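Ticket n° 627
Objet : ludothèque Janby, lot de jeux rendu incomplet
Service : gestion des prêts
Statut : en attente de l'emprunteur

Le lot Kitix a été restitué en novembre dans un sac non étiqueté. L'agent d'accueil n'a pas pu valider le retour dans le logiciel Seixas, qui affiche le message « contenu non conforme » à chaque tentative. Le contenu du sac a été étalé sur le plan de travail en vue du pointage.

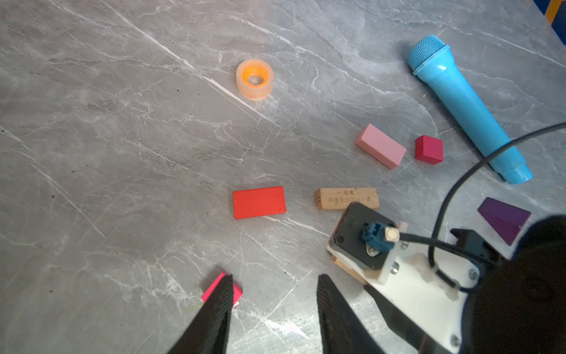 Le lot concerné relève de la catégorie « construction » et ne doit comporter que des pièces en bois. Le microphone jouet bleu clair provient d'un autre lot et fera l'objet d'une fiche distincte. Le rouleau de ruban adhésif à mandrin orange est à remettre à l'atelier de réparation. Le bloc en bois naturel portant une ligne de caractères imprimés est à comparer avec la nomenclature du fabricant, les autres pièces étant identifiées par leur seule couleur.

Action 1 : purge de la fiche de retour et nouvelle saisie. Résultat : message inchangé.

Action 2 : demande de la nomenclature à jour auprès du fournisseur Custmont. Document reçu à 14 h 10 et joint au ticket.

Action 3 : courrier adressé à l'emprunteur, l'invitant à rechercher les pièces manquantes sous un délai de 6 jours ouvrés. La caution reste bloquée dans l'intervalle.

Responsable du suivi : Timo Pfeiffer, poste 206.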